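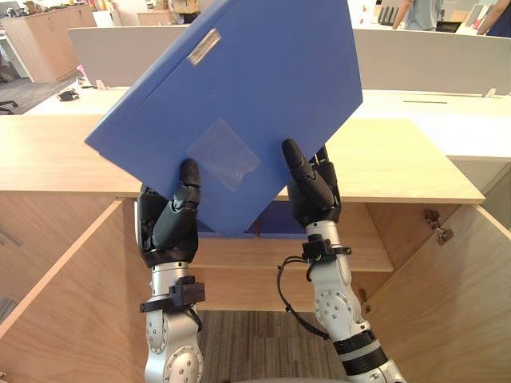
Okay, so this talk is about finding duplicate data in backups, and mostly about one question: where do you cut? I've been working on Storkent for a while now and I swear half of my bug reports come down to where we put the cuts. Say you've got a file, you back it up, you add one byte near the front, and you back it up again. To a person it's the same file. Think of the blue binder up there with its square of clear tape on the front. Slide that tape over an inch and you'd still call it the same binder, and you'd be annoyed if I charged you for storing two. A fixed-block backup tool charges you for two. (Pause here, people usually want to argue with me about this.)

September
Speaker notes, Plakby storage meetup, evening session
Posted by the speaker
38 shares

Slide 2, fixed blocks

Go fast, most of the room knows it. You cut every 64 KB, hash each piece, and keep one copy of each hash. Lovely and simple! Works great on disk images and on databases that write whole pages in place. Then somebody edits a text dump and every block after the edit shifts by a byte, so every hash after it changes and you store the whole tail again. Plesance still does it like that, and I used it for years and was happy, so be nice about it. Don't do the joke from last time.

Slide 3, let the data pick the cuts

Rolling hash over a small window. When the low bits come out all zero, cut. The cut depends only on the bytes right there in the window, so if you insert something up front, the cuts further down land on the same content they did before, and you only pay for a chunk or two near the edit. Draw it on the board if there is one. I always mess up the arrows, so draw the bytes first and the window second.

Mention min and max sizes. Without a max, a long run of zeros may never cut at all, and you get one monster chunk. Without a min you get confetti, and the index eats your memory. We skip hashing altogether until we've passed the minimum, and that's where a nice chunk of our speed comes from (sorry, pun stays in).
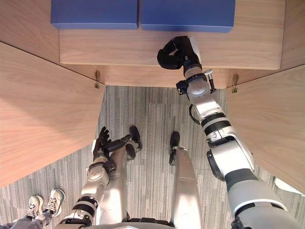

Two blue boxes side by side on the wooden shelf.

Slide 4, numbers

Our test set is called Valentini, it's a pile of nightly source trees and mail dumps. Raw size is 1,804 GB. Fixed blocks get it down to 1,504 GB. Content-defined chunks get it to 802 GB, same hash, same compressor after, same machine. Let them look at it for a bit before talking. Somebody will ask whether that's before or after compression: after, for both of the smaller ones, and raw means raw.

Then own up that Valentini is kind to us. It's full of text with small inserts, so of course we look good. On virtual machine images the gap nearly closes, and on already compressed video neither method finds much of anything. If you have a folder of zip files, you change one thing inside and the bytes after it can come out all different, and no clever cutting is going to save you. Unpack first or live with it.

Slide 5, stuff that bit me

Average chunk size. I started at 4 KB since smaller chunks find more duplicates, and then the index didn't fit in RAM and restores crawled. Went to 16 KB, lost a little on size, got my evenings back.

Restore speed in general. After a year of backups your newest file is made of pieces scattered all over the place. Everybody measures the backup and forgets the restore, me included, until I needed one. We now rewrite the odd old chunk on purpose, so we store a bit extra and read a lot less.

Changing the window size in a point release. Yeah. All the cuts moved, nothing matched the old store, and everyone's next backup was a full one. If you build one of these, write the chunker settings into the repo header on day one, please!

Slide 6, questions

If it's quiet, ask who has restored anything this month. Repeat questions into the mic. Encryption will come up, and the short version is chunk first, then encrypt, and use a keyed rolling hash so the chunk sizes don't give away as much about what's in there. Long version at the bar.

We use cookies to remember your settings. Accept / Manage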